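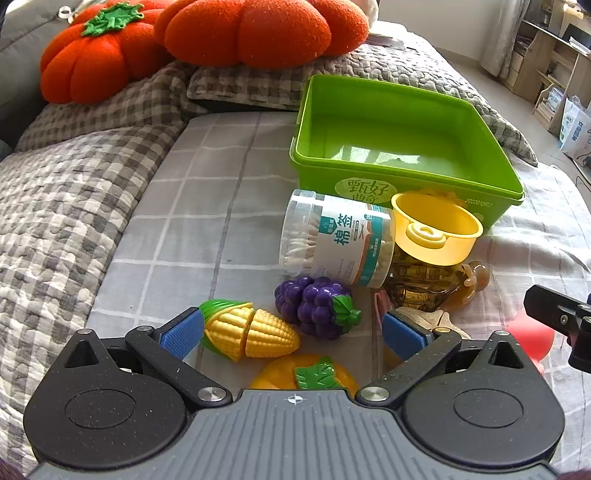
Figure 3. Toy food and small household containers on a bed with a grey checked sheet.

Search this journal Go Advanced

May 2008
Tharun Rajan and Jayanthi Krishnan

3.2 Where play takes place in small homes

The Clandedell housing survey asked tenants to record how each room was used over a full week in September. Earlier work on the estate had treated the bedroom as a place for sleep and storage only, and the space standards applied when the flats were built followed the same view. The diaries returned to us give a different account. In homes with one living room and at least one child under seven, the bed was named as a play surface more often than the floor or the kitchen table.

Diaries were sent to 3,000 households, of which 1,555 returned a form that could be used. Replies were weakest in the Shetty blocks, where many tenancies had changed hands during the year, and the results for those blocks should be read with care. A further 13 households agreed to longer interviews, held in the home and lasting up to 100 minutes.

Parents interviewed gave several grounds for the use of the bed. Floors in the older flats were described as cold and hard to keep clean. The living room was often needed by an adult working shifts, or by an older child with schoolwork. One mother in the Gratar block said that her son "has his kitchen on our bed until tea, and then it all goes in a box". Play of this kind mixes toys with ordinary household goods (Figure 3), and respondents seldom drew a clear line between the two when filling in the storage section of the diary.

This has a bearing on how storage is measured. The Flavis scale, used in our first report, counts cupboards and fixed shelves but leaves out boxes, bags and the space beneath beds. Homes that scored poorly on the scale were not always those whose tenants complained of clutter - in some cases the reverse was found. We have therefore added a separate measure for movable storage, set out in Section 3.3, and have applied it again to the earlier returns.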